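Tovbridge Community Garden Plots: Frequently Asked Questions

Print this page | E-mail this page

Last revised July 10, 2024

The answers on this page apply to all plot holders at the Tovbridge and Drastska Road sites. They are a guide to the site rules and do not replace the plot agreement. Where the two differ, the agreement applies.

Who may apply for a plot?

Any adult resident of Tovbridge may apply. One plot is allowed per household. Applicants who move out of town while on the waiting list will be removed from it, but may apply again if they return.

How long is the waiting list?

Waiting times vary by site. Drastska Road is the larger site, and plots there come open more often. The Yusof Lane site closed to new applicants last year and remains closed until its water line is replaced.

How large is a standard plot?

A standard plot measures 100 square feet. Three raised beds near the Drastska Road gate are reserved for gardeners who have difficulty kneeling or bending. Please mention this on your application if it applies to you.

What does a plot cost?

The current fee is printed on the application form. It covers water, use of the shared compost bays, and upkeep of the paths. It does not cover tools, seed, or plants. Fees are not refunded when a plot is given up during the season.

May I share my plot with a friend?

Yes, provided the friend is named on the agreement. The person who signed remains responsible for the plot. A plot may not be passed on to someone else without written approval from the garden office.

What may I grow?

Vegetables, herbs, flowers, and soft fruit are all permitted. Trees are not. Mint must be kept in a container. Tall crops such as corn and pole beans should be planted on the north side of the plot, where they will not shade a neighbor's beds.

May I use weed killer or insect spray?

Weed killer is not permitted at either site. Insecticidal soap may be used on still days. Any other product must be approved before it is brought through the gate — please send the full name of the product and a copy of its label to Irfan Sitompul at the garden office.
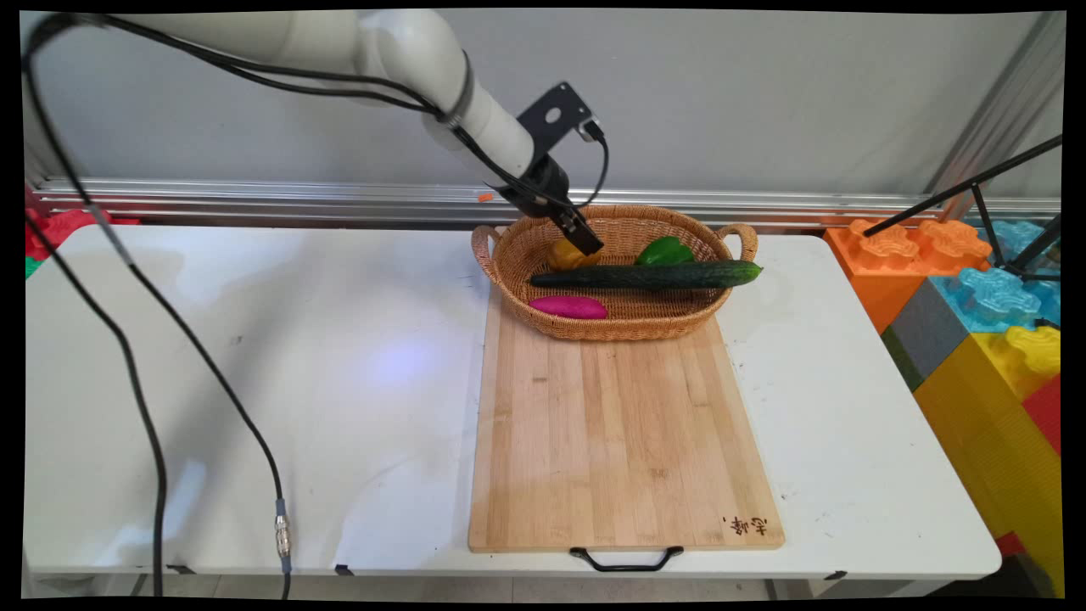 When should peppers be picked?

Most sweet peppers may be picked green once they are full size and firm, or left on the plant until they reach their final color. Cut the stem with shears or a sharp knife, as pulling the fruit can break the branch.

What happens if I am away in August?

Please arrange for someone to water and harvest while you are gone, and give that person's name to the office. A plot left untended will receive a written notice. The holder then has 14 days to reply.

Where does surplus produce go?

Clean, sound produce may be left on the shelf inside the Drastska Road shed. It is collected for the Florora meal program. Cooked food, preserves, and opened packages cannot be accepted.

Whom do I contact about a broken tap or gate?

Report repairs to Iraklis Manolakis, site manager, by telephone or by note in the shed mailbox. If water is running and cannot be shut off, call the office at once — do not leave a note.

Print this page | E-mail this page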